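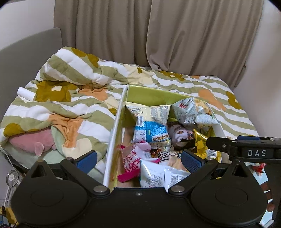

The Lelari snack box, open on the bed, which is where most of it got eaten.

I signed up for the Lelari box in December, when I was sick of my own cupboard and had a credit card within reach. You pay 36 dollars a month, a cardboard box of snacks shows up, and you become a person with a snack subscription. I've had a few months of it now, long enough to have opinions and a vacuum cleaner that needs emptying.

The box first, since they're clearly proud of it. It's white on the outside and a yellow-green on the inside that I'd call highlighter if I were feeling mean. It's stiff and rectangular. My cat-sitter, Mahsa Dehghan, asked if she could have the empties for her yarn, and I said yes and then kept one for myself.

Then there's the divider. A white cardboard panel runs down the left side and walls off a narrow compartment, and the website calls this the "keep for later" lane. I admire the optimism. The lane is too skinny for most of the bags, so what you keep for later is whatever happens to be thin. In my house it has held chopsticks, a phone charger and the receipts I don't want to look at. You could pull the panel out, but then the bags slump sideways and the whole thing looks like a gym locker.

The main part is packed tight, I'll give them that. They don't pad it out with shredded paper and a thank-you card. The bags do arrive crumpled, and if you're giving one of these as a gift, know that it looks as if somebody has been through it already. Nothing has burst on me so far. Some of the crackers had become smaller crackers.

On to the eating. The ones in the silver-and-white bag with the red characters and the little golden crackers on the front are the reason I haven't canceled. Salty, a bit sweet, gone in one sitting. The dark brown package with the cartoon animal on it I bought into entirely for the face, and the face is the best part. What's inside tastes like cocoa that was described to someone over the phone. The shiny yellow foil bag was fine. I finished it and couldn't tell you a thing about it the next morning.

The cream and yellow bag has a wall of nutrition print on it, and I made the mistake of reading some. A different bag last month admitted to 577 calories, and I had been treating it as a side dish. Shahram Vahidi, who split the cost with me for 2 months, got a calmer one at 364 and has been smug ever since. He dropped out when he realized I was opening the box before he came over.

Complaints. There's no list of what's in the box, so if you like something, you hold the bag up to your laptop and try to match it. Customer service answered my email in a day and told me the list was "part of the discovery." I also can't skip a month without going through four screens of sad cartoon crackers.

And a word on where you eat it. I have a comforter with mustard and peach flowers all over it, and I can report that it hides cracker dust beautifully until you lie down. Buy a lint roller and a lot of refills.

Would I buy it again? I already did, because I missed the skip deadline. Three and a half stars, four if they send the crackers and leave the cocoa animal at home.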